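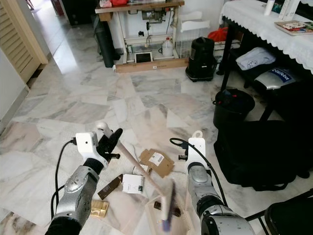 Our project for the spring course is on grippers with two fingers and what they can be expected to do in an ordinary house. Most of our first-semester reading came from factory work, where the part always shows up in the same place and at the same angle. A home is harder. At the Nundska open day on 25 November 2025 the floor job used a long wooden broom with brown bristles, held by the handle in the left gripper, and what lay on the marble tiles was a flattened piece of cardboard, small boxes and a crumpled gold-yellow wrapper. None of those things has the same weight or thickness, and a broom handle gives the fingers only a narrow round shaft to hold on to. This turned out to be closer to our topic than anything in our reading list, so we rewrote our second research question on the bus home.

How the visit was set up

Clovdale is 20 minutes from campus by bus. Visitors went through in small groups, and our group had 50 minutes. Milagros Ríos showed us in and answered questions while the work went on. We were asked to stay behind the chairs and keep our bags with us, and we were allowed to take notes. We had written our questions out beforehand, which helped, as there was less time to talk than we expected.

We agreed to split the note taking. One of us wrote down the objects, one wrote down where the fingers touched them, and the third wrote down anything said out loud. The last job was the hardest and those notes are patchy. We have marked the gaps in the appendix and left them blank.

Round objects

A ball is the standard bad case for two flat fingers, because each finger touches only a small area. In class we worked through this with a tennis ball and a bench clamp. The sphere at the open day was large, white and smooth, with a thin seam where the two halves of the shell seem to join. One finger was against the lower left side and the wider one was on the underside. We had assumed in our proposal that a ball would always be held across its widest part, and that section needs to be changed.
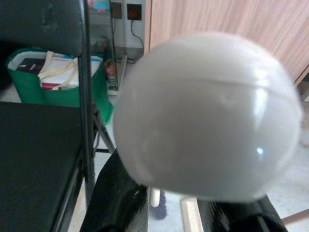

Upright and soft objects

We asked about things that give when they are pressed. Ms. Ríos said people tend to ask about eggs first and that packaging is the more useful question. Too much force and the shape changes, which changes the grip as well. Too little and the object tips. She suggested we test the same container full, half full and empty before trying any new shapes — advice we plan to follow in January.

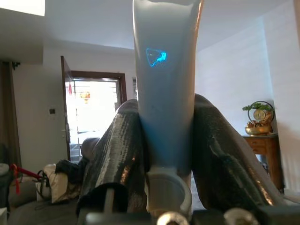

She also told us to write down how each object was standing before the fingers closed, since we had left no column for that on our form. Our form now has one.

What we will change

The Østergaard clamp in our lab has no force reading, so we will borrow the kit from the Cillevitz room if it is free. The object list stays short: broom handle, ball, tube, flat cardboard. We are dropping the mug. The budget for test objects stays at $231, and the written part is still due at 2,000 words — the appendix with our notes does not count toward that. A copy of the new form is attached after the references.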